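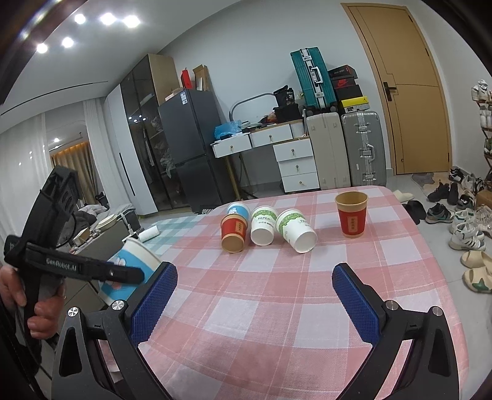 Attachment 1: cup task, right-hand gripper view, both grippers at the table.

Ticket: Cup task episodes rejected at upload check
Project: Skorkum
Opened by: Stela Cârstea
Assigned to: Sarita Kaushik
Opened: 15 July 2022
Status: Resolved, one follow-up open

Problem as reported

I record the paper cup task at home with two hand-held grippers. Since I updated the recorder app, many episodes do not pass the upload check. The message is always the same: "pose track lost, segment discarded". Before the update I had this message maybe once in a long session, and now I have it in almost every group of episodes.

The last batch has 214 episodes. I did not change the table, the cloth or the cups. The task is the same as in May: pick up a cup, turn it if it is lying down, and place it in the stack. The right gripper or the left one can start, as the instruction sheet allows.

What I tried before writing:
Restarted the app and the phone.
Cleaned both lenses with a dry cloth.
Recorded the calibration clip again, two times.
Moved the cups farther from the edge of the table.

Nothing of this helped. Please tell me if the problem is on my side, and also if I must record the whole batch again.

Comments

Sarita Kaushik
Thank you Stela, this is a useful report. I looked at your attachment and the room itself is good for tracking. There is a lot of fixed detail behind the table, with the furniture, the suitcases and the shoes on the floor. The checkered cloth is what I would like to test first. A pattern that repeats can confuse the matching when the gripper comes very low and the cloth fills most of the view. Could you record one short set with the cloth and one without it? Please keep everything else the same, also the ceiling lights.

Stela Cârstea
Done. With the cloth: 2 episodes rejected. Without the cloth: 3 rejected. So I think it is not the cloth – or not only. The names of the sets are cups_cloth and cups_nocloth, both in my folder on Kushwaha.

Sarita Kaushik
I agree, the cloth is not the cause. You can put it back. I opened the logs of the rejected episodes and in all of them the track is lost in the first moments, before any cup is touched. Can you describe how you start an episode? Please write every step, even if it seems too small.

Stela Cârstea
I put both grippers on the table, close to me. I press start on the phone. I wait for the tone. I pick up the left gripper, then the right one, open them wide and begin with the first cup.

Sarita Kaushik
I think we have found it. In the old version the recording began when the gripper moved for the first time. In the new version it begins at the tone. So now the log includes the time when the gripper lies on the table with its lens very near to the surface, and after this the fast lift. The tracker has no good starting position and it loses the first segment. The check then discards the episode, even if the rest is fine.

Please try this order: pick up both grippers, hold them over the table with the jaws open and the cups in view, and ask someone to press start, or use the voice command. Stay still until the tone has finished, then move.

Stela Cârstea
I used the voice command. It did not hear me the first time, but after I raised the volume of the microphone it works. I recorded a new set, cups_heldstart, and no episode was rejected. I also mixed standing and lying cups, so the set is not too easy.

Sarita Kaushik
Very good. For the old batch: do not record it again. I can cut the first 300 frames of each rejected episode and run the check again, because the useful part starts later. Please do not delete anything from the phone until I confirm.

Update from Sarita Kaushik: the trimmed episodes are through the check and merged into the training set. The phone can be cleared.

Resolution

Cause: start of recording changed in the app update, grippers lying on the table at the tone.
Fix: start with both grippers held over the table, jaws open, cups in view.
Old batch: trimmed and accepted, no new recording needed.

Follow-up (open): the instruction sheet still shows the old start order. Sarita Kaushik to correct page 3 and send it to the other people who record at home.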